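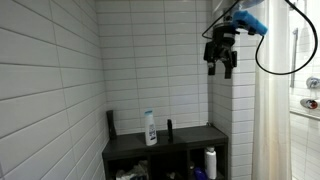 The Bottle Got Smaller and I Wish They Had Just Told Me

04/09/2020

Print this article | E-mail to a friend

I have been buying the same bathroom cleaner for 20 years, and I would like to say right at the start that I have nothing against the stuff. It smells fine, it does the job, and my mother bought it before me. But back in December I brought a new bottle home from the Fakumberg store on the edge of Trundemstead, set it down next to the old one that still had an inch left in it, and stood there for a minute feeling a bit foolish. The old bottle said 26 ounces. The new one said 21. The price, which I checked against a receipt I found in my coat, was the same to the penny.

Now, I know this is an old trick. Candy bars did it when I was a kid, coffee cans did it after that, and I can't remember when a half gallon of ice cream last had a half gallon of ice cream in it. I also know that companies have bills to pay. Plastic goes up, trucking goes up, wages go up (and so they should), and somewhere along the line that has to come out of somebody's pocket. I accept that it will often be mine. What I would like is to be asked for it to my face.

If Terorix, which makes the cleaner, had put the price up by fifty cents, I would have grumbled in the aisle and put it in the cart anyway. I'm a grown woman and I have been grumbling in aisles for most of my life. A higher price is a plain thing. You see it, you decide, you move along to the crackers. A smaller bottle with a nicer waist and a bigger cap is something else, and I think the people who draw up these bottles know perfectly well what they are doing.

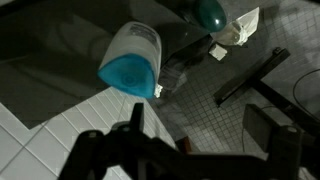
A dark tabletop over a lighter floor.

My son-in-law, who is in sales and enjoys an argument, tells me the number is printed right there on the label and it is up to the shopper to read it. He has a point, as far as it goes. I did have my glasses with me. But think about how anybody really shops, with a list in one hand and a child or a phone in the other, and the same color of bottle on the same shelf at the same height it has been since goodness knows when. The whole reason a company spends money on a familiar label is so that we won't have to stop and read it. It seems a little rich to turn around afterward and scold us for not reading it.

And I do blame the stores some too, though I am fond of ours. There is a small shelf tag at Fakumberg that gives the price per ounce, or is meant to. I went back the following week and made a proper study of it, to the annoyance of a man trying to get at the sponges. The tag for my cleaner was by the ounce. The tag for the one beside it was by the quart. The store brand, bless it, was priced "each," which tells you nothing that the big number hadn't told you already. I did the arithmetic on the back of my list and I still wouldn't swear to it.
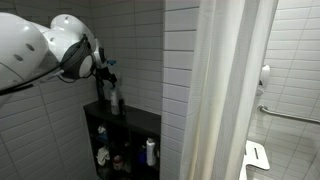 Spray bottles are an everyday purchase, and easy to grab out of habit.

Over at Trajkovski, the smaller grocery by the post office, they do it better. Every tag in the cleaning aisle is by the ounce, every tag in the paper aisle is by the sheet, and the per-unit number is printed large enough for a person of 70 to read, which I will be before long. Their prices are often higher, I should say. I still come out feeling I was treated as somebody with sense, and I have noticed that I go there more than I used to — even for the milk, which costs me extra and isn't any better.

I have heard it said that if a store makes these things too clear, shoppers will just go for the cheapest and the good brands will suffer. I don't believe that for a second. I know exactly what my coffee costs per pound and it is a scandal, and I buy it every time. People will pay for what they like. They will pay for the one that doesn't make them sneeze, or the one with the sprayer that doesn't clog. I only think they ought to be able to see what they are paying. 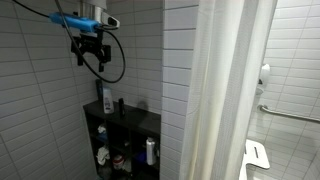
What I would ask for

It isn't a long list. I would like every shelf tag in a given aisle to use the same measure, and I would like that number to be as big as the price. When a maker shrinks a package, I would like the store to hang a small card under it for a month or so saying what it held before and what it holds now. They have cards for everything else. There's one for "new look," I have seen it, and I think if there is room to tell me about the new look there is room to tell me about the five ounces.

I did write to Terorix, by the way. I got back a very pleasant letter thanking me for my loyalty and telling me that the new bottle was designed to be easier to hold. I suppose it is. There's less in it. They also sent a coupon, and I'm sorry to say I used it.

Whether any of this needs a law I really couldn't tell you. My late husband would have said yes and my sister would say heavens no, and I have sat between those two at enough holiday dinners to stay out of it. But a store could do it tomorrow without anybody making them, and I would drive past two others to shop there.

Print this article | E-mail to a friend

Reader comments (4)

tallgrass: Toilet paper is the worst for this. "Mega," "double," "super double." Double what? I gave up and weigh the packages in my hands like melons.

R. from the east side: Used to stock shelves. The tags come off a printer in the back and whoever set up the item picked the unit. I never met anyone who did it on purpose, we just never fixed it either.

pennywise_too: Disagree with the author. I would rather have a smaller bottle at the price I'm used to. I have a set amount for groceries each week and a price jump throws it all off.

tallgrass: @pennywise_too but then you run out sooner and buy it again!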